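4.2 Comparing the two controllers on cable work

We'll start with the part of the study that gave us the most trouble, and also the most fun! Both controllers had already coped fine with blocks and cups (Section 4.1), so we moved on to cables and connectors, which bend, tangle and roll away from the fingers. The arms and the parallel grippers stayed exactly the same for the whole comparison. All we swapped was the software: the Gretton controller, which follows a position target and pretty much ignores contact, and the Strobel controller, which softens up when the fingers meet something. Everything ran in the blue-walled cell at our Irncombe lab, with two arms on the front rail facing in toward the middle of the mat.
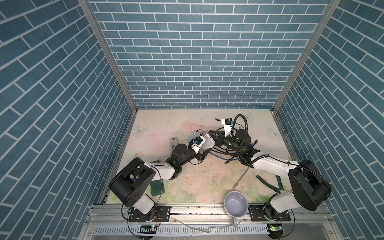 Figure 2. The two-arm cell used for the cable trials, with a camera on each wrist.

We ran 330 trials, split evenly between the two controllers, and we left the clutter in on purpose. A clean table makes everybody look good, and we wanted to know what happens when a plug is lying next to three other black things that look a lot like it. Each trial got 60 seconds. If the plug wasn't held upright by then we called it a miss, even when the arm was clearly almost there (that rule caused some arguing, and I was on the losing side of it).

The wrist views ended up mattering more than I'd guessed. From the fixed camera a thin lead and its shadow can blur together, but up close you can tell a braided Ethernet cable from a round power lead, and you can see which way the latch clip on the plug is facing. We fed the same wrist images to both controllers, so neither one had a better look at the work than the other. 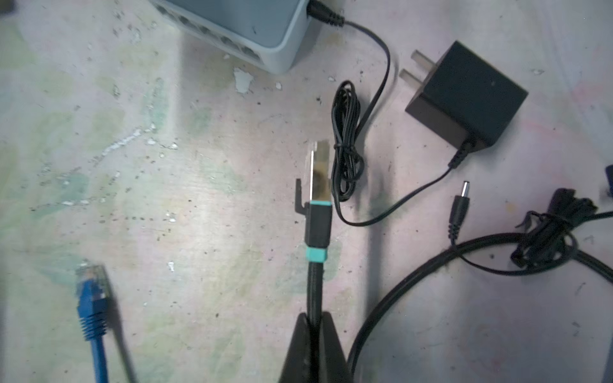

With Strobel, 74 percent of the grasps ended with the plug upright and steady. Gretton did worse, mostly on the flat cables, where the fingers closed a touch too high and the cable twisted as the arm lifted. We tried slowing it down, which helped a little, and then we tried our Toltorora grasp planner on top of it, which helped a lot more. I'd still like to rerun that last set with softer fingertips before saying much about it. The clear plastic plugs were hard for both controllers, and we come back to those in Section 4.3.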